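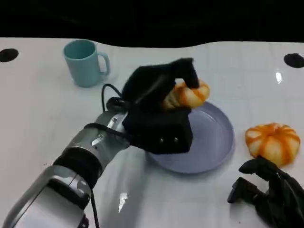 How do I mark a chapter sample so readers know it comes from the middle of a novel? I'm posting chapter two of a noir serial, 877 words, and the first chapter isn't online.

Put one line in italics above the text with the book title and the chapter number, then leave a blank line and start the story. Don't summarize chapter one. If the sample makes no sense without a summary, choose a different sample.

**Stendirine**

---

More detail from the original post, moved here by the poster:

The book is called *Helleck*. First person, past tense, one narrator, a night clerk who is lying about where he was in June. Chapter two opens with him waking up in a rented room. My draft of the intro runs 161 words and covers the missing money, the sister, and the name of the motel. Two people in my writing group said they skipped it. I also don't know whether to keep the chapter title, because it repeats a line of dialogue that comes four paragraphs in.

**Sadix**

---

Cut the intro. 161 words in front of an 877-word sample is too much, and the reader has no reason yet to care about the money or the sister. Check which of those facts the chapter uses. For each one:

- If the chapter only mentions it in passing, leave it alone. Readers tolerate an unexplained name for several pages.
- If a line of dialogue depends on it, add a clause inside the scene. Keep it under a sentence.
- If the whole scene depends on it, the sample is the wrong one.

On the title, keep it. A title that repeats a spoken line is normal in crime fiction and does no harm at that distance. I would only change it if the line were the last one in the chapter, where the repeat gives the ending away.

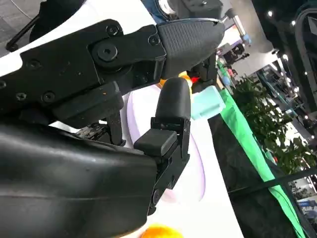
The waking-up opening is a separate problem. It is common enough that some magazine editors stop reading there. You can usually start 40 to 60 words later, at the first thing the narrator does on purpose, and move the room description into the gaps between actions. Try it on a copy of the file and compare. If the narrator is hiding something, his first deliberate act also tells the reader more than the ceiling does – he can check his pockets, or the door.

Also label the content. If the chapter has sex, violence, or slurs, put a short note on the same italic line as the title. Most serial sites require it and the rest appreciate it.

**Nouhaila Farouk**

---

I always skip intros. Just post it and put the link to chapter one when you have it. Mine has been up with no intro at all and the only complaint I got was about commas.

**Hamdy**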